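Folding, Filling and Closing: my project on small gift boxes
Materials and Packaging module, final report
February 6, 2020

I picked packing as my topic because I spent last December wrapping parcels at Skotport, a little shop near my flat that sells soap, candles and stationery, and I got properly fed up with it by the second week! Every box seemed to need a different trick. So when we were told to choose an everyday task and look at it closely, I already had mine.

My question was quite a small one. If you have a box, a card and a flat surface, what order should you do things in so that the card ends up neat and the box still shuts? I thought I'd have an answer in an afternoon (I didn't).

What I used

The boxes were wooden ones from Tridetti, the sort with a bit of weight to them, plus a few cardboard ones from Kallier for comparison. The cards were plain white, cut from a big sheet because ready-made ones would have eaten my whole budget. I had 2000 sheets' worth of offcuts offered to me by the print room and took a small stack. I worked on brown paper, partly to protect the table and partly because white card on a white table is a nightmare to see when you're tired.

What I did

I did 75 packs in total, spread over 5 sessions in the Muriithi building. For each one I folded the card, put it in the box, closed the box and then opened it again to see what state the card was in. I wrote down how long it took and gave the fold a mark for neatness. The marks are my own opinion, so please don't read too much into them. My flatmate marked a handful as well and was much meaner than I was.

I tried three orders. In the first I folded the card flat on the paper, creased it hard and then dropped it in. In the second I folded it loosely in my hands and let the box do the rest. In the third I opened the box first, set it at an angle towards me and folded the card right next to it, so there was hardly any distance to carry it.

What happened

The first way gave the neatest folds but it was slow, and I kept bumping the edge of the card on the side of the box on the way in. The second way was quick and looked awful. Really awful – one card came out with four creases I never put there. The third was my favourite by a long way. Turning the box a little made far more difference than I expected, and I stopped knocking my wrist on it, which had been driving me mad since the first session.

The brown paper turned out to matter too. It slid about on the first day, so I smoothed it right out and squared it up with the table, and after that I could line the card up with the paper's edge before folding. With the cardboard boxes I found no real difference between the first and third ways, probably because their sides give a little when you catch them.

Problems

My timings for the first session are a mess. I was using my phone as a stopwatch and picking it up with the same hand I was folding with, so I've left those numbers out of my averages. I also got better as I went along, so whichever order I did last had an unfair head start. If I did it again I'd mix them up.

My write-up came to 791 words in the first draft and I've added bits since, mostly to the problems section, as you can probably tell.

What I'd like to do next is try thicker card, and boxes with hinged lids against boxes with lift-off ones. 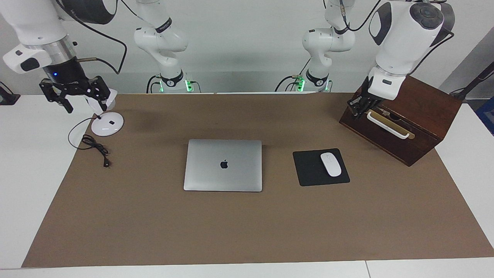 I'd also like to try ribbon, although the thought of timing myself tying bows makes me want to lie down. Ribbon was the slowest part of the job at the shop, and I'd plan it as a separate set of packs with its own timings. I'd keep the brown paper for that as well, and I'd ask somebody else to hold the stopwatch.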